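Speckled bowls: everyday or just for show?

plumtart_8
I finally started using the good bowls for breakfast and I'm so happy about it! Mine is a Mitesier, tan and a little speckled inside with a pale rim, and oatmeal looks amazing in it. It lives on the table now, on a gray mat, next to my red tumbler with the white lid. Anybody else doing this?

gravelroad
Nice, but I'd never do it. I had a set from Wainwright and the spoon marks drove me nuts. Mine are for company only.

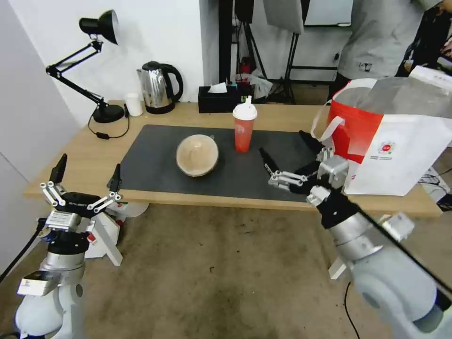 kettleandco
Do spoon marks come off?
Most of mine did, with baking soda paste and a soft sponge, eight minutes or so of rubbing and a good rinse.

gravelroad
Tried that. Got the gray lines off and dulled the glaze. Not a fan.

plumtart_8
Oh no! I use a wooden spoon for the oatmeal, so no lines so far (started in July). And the mat is great, no more clunk when I set the bowl down!

sodabread
Team everyday here!! Mine are Bukari, and I've run them through the dishwasher 200 times easy. One chip, and that was me hitting the faucet.

gravelroad
OK, 200 is better than I expected. Still keeping mine in the cabinet though.

kettleandco
Is the mat a Plulex? I want one in green.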